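Ticket: Wrist-view success rate drops between garden and indoor layouts
Project: Skadell (simulated manipulation, wrist camera policy)
Component: evaluation / observation pipeline
Opened by: Wenche Sjöberg
Assigned to: Bendik Engström
Status: Resolved, one follow-up open

Wenche Sjöberg, opening comment

I can't reproduce the February numbers for the wrist-only policy. The table in our draft gives 132 successes out of 200 evaluation episodes. Running the same checkpoint on the current main branch I get 43 out of 200. Same seed list, same scene files, same episode limit of 900 steps. The policy that also gets the fixed outside camera is unchanged to within a couple of episodes, so I don't think the checkpoint has been damaged or swapped.

Steps to reproduce:
Check out main on the Dalen machine.
Run the evaluation script with the wrist-only config and the standard seed list.
Compare the per-episode log with the one stored with the draft.

Expected: same success count as the draft, give or take physics noise.
Seen: most failures are in the reach phase. The arm goes off to one side of the target and closes on nothing.

Bendik Engström

Which layouts fail? If it's all of them I'd look at the action scaling first. We changed the gripper limits when Nernetti was merged.

Wenche Sjöberg

Both garden and indoor, but not equally. The garden layouts mostly still work when the target starts close to the middle of the wrist view. I stopped one of the outdoor episodes with the red flower head in line with the gap between the open fingers, and from there the policy went straight in and closed on it.

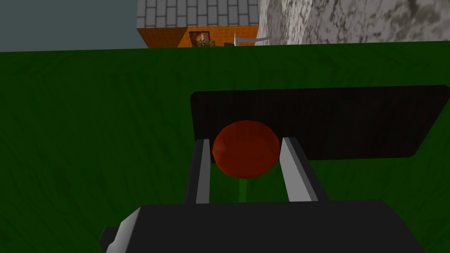

When the target starts off to the side it overshoots. Indoors it overshoots nearly every time. I tried the old gripper limits and the count didn't move, so I'd rule out Nernetti.

Oda Westerberg

Could it be the renderer update? The textures have changed a bit since the draft. The wrist encoder was trained on the old ones.

Wenche Sjöberg

I wondered about that too. Rendered the logged joint states with both versions and passed the frames through the encoder. The features differ, but by less than they do between two ordinary random lighting settings. I don't think it accounts for a drop this size.

Bendik Engström

Found something. The wrist-only config doesn't set the camera field of view, so it picks up the default. The default was widened on main when Lalluline asked for more of the gripper in view. The combined config sets its own value, and that's why it didn't change.

With a wider field of view an object off to one side lands nearer the centre of the frame than the policy expects. Near the centre the error is small, which would fit what Wenche sees in the garden.

Wenche Sjöberg

That fits the garden. I'm less sure it covers indoors. Can you rerun with the old value?

Bendik Engström

Rerun done. Garden is back to the draft numbers. Indoors is better but still short. The remaining indoor failures share one thing: the wrist is rolled a long way round at the start of the episode.
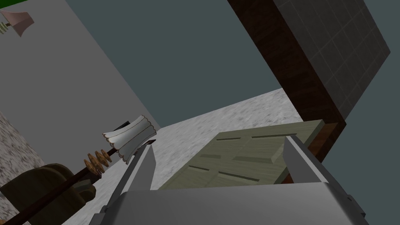
Wrist roll is sampled at reset, and the range in the indoor config is much wider than the one we trained with. I traced it to a units mistake in the reset code, where a value written in degrees is read as radians and then wrapped. In one of the bad starts the floor runs across the view as a diagonal band, and the duster is over on the left with its head beside the tip of the left finger. Nothing in the training set has the camera at that sort of angle near a wall. The policy has learnt which way is up from the floor line, so its first few actions go the wrong way and it doesn't recover within the step limit.

Oda Westerberg

Is the garden reset not affected by the same mistake?

Bendik Engström

No, garden resets use a fixed roll. The horizon stays close to level there.

Anqi Cao

Please keep the two causes apart in the changelog. The field of view is a config problem and the roll is a bug. Also, I'd like the wide-roll starts kept as a separate test set once the main one is fixed. The draft says the method is robust to camera pose, and all we have tested is small shifts in position. That sentence needs to be cut back whatever the final count is.

Wenche Sjöberg

Agreed on the sentence. I'll reword it to say position only.

Bendik Engström

Fix pushed. The wrist-only config now sets the field of view itself, and the evaluation script stops with an error if any camera value is missing. Reset roll is read in degrees and converted once, at load. I've added a check that compares the sampled range with the one stored alongside the checkpoint.

Wenche Sjöberg

Full rerun on Dalen with the fix: 132 out of 200, matching the draft. I compared the per-episode log as well and the same seeds succeed. Happy to close.

Follow-up (open, assigned to Linnea Skjelbred): build the wide-roll test set from the indoor resets, run both policies on it, and report the result in the appendix. No retraining on these starts until the test numbers are in.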